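Forum > American Football > Ligabetrieb & Kader > Defensive Line: Rotation oder Stammkräfte?

Kantenblock
Nach der letzten Saison wollte ich das mal zur Diskussion stellen. Wir haben in der D-Line bei Trostby mit drei Leuten pro Position rotiert, auch in engen Spielen. Im vierten Viertel waren die Jungs frisch, das stimmt. Aber gegen den Lauf haben wir meiner Meinung nach zu viel abgegeben, weil sich nie eine feste Reihe eingespielt hat. Unser Starter auf Defensive End kam auf 264 Snaps. Für einen Stammspieler finde ich das wenig. Wie macht ihr das?

Gap_Kontrolle
264 ist wenig, kommt aber darauf an, wie viele Snaps die Defense insgesamt auf dem Feld war. Wenn die Offense den Ball lange hält, relativiert sich das. Hast du die Gesamtzahl?

Kantenblock
Nein, die Auswertung habe ich nur für die Spieler einzeln. Wir tracken das mit Movex, und da hat der Betreuer die Teamwerte nicht exportiert.

dreipunkt
Bei uns wird auch rotiert, aber nach Spielzug und nicht nach Zeit. Bei klarem Laufdown stehen die Schweren drin, bei 3rd and long kommen die Schnellen. Seitdem haben wir deutlich mehr Druck auf den Quarterback. Nachteil: Die Gegner lesen das irgendwann. Gegen No Huddle funktioniert es gar nicht, da bekommst du niemanden rechtzeitig gewechselt.

Zodeditz_Fan
Sehe ich anders. Zodeditz hat in der Saison fast durchgehend mit denselben vier gespielt und die wenigsten Rushing Yards der Gruppe zugelassen. Eingespielt schlägt frisch, zumindest auf unserem Niveau. In der College-Liga drüben haben die acht gleichwertige Leute. Bei uns kommt hinter dem Starter meistens jemand, der im März angefangen hat.

Gap_Kontrolle
Das ist genau das Problem. Der Neue bleibt schlecht, wenn er nie spielt. Und wenn sich dein Starter im September das Knie verdreht, steht er trotzdem auf dem Feld.

Zodeditz_Fan
Dafür gibt es Training. Und Spiele, die zur Halbzeit entschieden sind.

Odd_Front
Ich coache Jugend, da ist es sowieso anders, alle sollen spielen. Bei den Herren würde ich zwischen innen und außen unterscheiden. Der Nose Tackle muss runter, der nimmt bei jedem Snap zwei Blocker. Außen kann einer mit guter Kondition auch durchspielen.

Noch zur Statistik: Sacks sagen wenig aus. Einer von unseren hatte nur einen einzigen Sack und war trotzdem der beste Mann in der Line. Der hat ständig den Pocket eingedrückt, und den Sack hat dann der Linebacker bekommen.

dreipunkt
Zustimmung bei den Sacks. Wir zählen deshalb auch Pressures und Tackles for Loss. Macht mehr Arbeit, aber man sieht, wer wirklich etwas bewirkt.

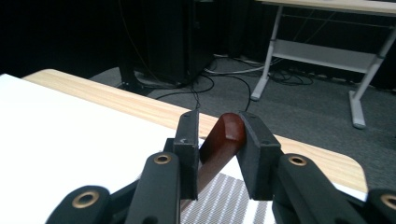
Şimşekoğlu
Pressures zählen ist schön, aber bei drei Leuten am Videoabend kommen drei verschiedene Zahlen heraus. Der eine wertet schon, wenn der Quarterback einen Schritt macht, der andere erst bei Kontakt. Ohne feste Definition würde ich danach keine Aufstellung machen.

dreipunkt
Bei uns wertet immer derselbe. Ist dann vielleicht streng oder großzügig, aber wenigstens für alle gleich.

Kantenblock
Danke für die Antworten. Ich nehme mit, dass wir innen weiter rotieren und außen zwei feste Leute suchen. Ob der Headcoach das mitmacht, ist eine andere Frage. Er will lieber noch einen Import für die Line holen.

Zodeditz_Fan
Für eine Position, auf der ihr ohnehin drei Leute habt? Das Geld würde ich in die O-Line stecken.

Kantenblock
Sag das nicht mir. Die Teamwerte aus Movex reiche ich nach, wenn ich sie bekomme.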